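## 4. Recording a session

Read section 3 first. The Muva hand gripper must be charged and paired with the Grumincombe recorder before you start.

### 4.1 Check the view

1. Place the gripper flat in your hand and squeeze the trigger once, then let go. Both fingers must return to the open position.
2. Open **Preview** on the recorder.
3. Hold the gripper over the work surface with the tips pointing away from you.
4. Check that both fingers enter from the bottom of the preview, one on each side, with the gap between them clear.
5. If one finger is missing from the view, loosen the camera clamp, turn it, and tighten it again. Repeat step 4.

**Note:** The two fingers do not have to sit at exactly the same height in the preview. Small chips and dust on the finger blocks don't affect recording. Replace a finger if it is cracked or if a screw will not hold.

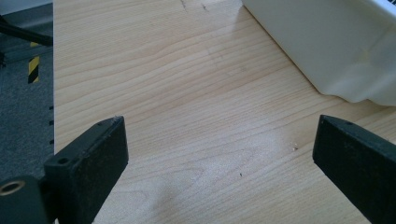 *Figure 4-1. Preview with the fingers open over a desk.*

Glare on a pale desktop is acceptable as long as you can still make out the wood grain on either side of it. If the whole surface turns white, lower the room lights or move the desk lamp, then check again.

### 4.2 Record an example

1. Choose the task name from the list. Do not type a new one.
2. Start with the gripper open and hold it still for 2 seconds.
3. Press **Record**.
4. Do the task once, at normal speed. Keep your free hand out of the preview.
5. Open the fingers, move back to the starting position, and press **Stop**.
6. Mark the example **Keep** or **Discard**. A dropped object is a discard unless the task sheet says otherwise.

Record 45 examples per task, then take a break. Change the starting position of the object between examples — a few inches is enough.

**Caution:** Keep your fingertips away from the gap when the trigger is pressed. The fingers close with enough force to pinch.

**Caution:** Do not walk while recording. The preview shows very little of the floor around you.

### 4.3 Upload

1. Connect the recorder to the Budormont dock.
2. Wait for the light to turn green.
3. Select **Send all**. Discarded examples are sent too, in a separate folder.

Do not unplug the recorder if the count stops for a moment. Upload problems go to Hanneke Stevens, with the session number in the subject line.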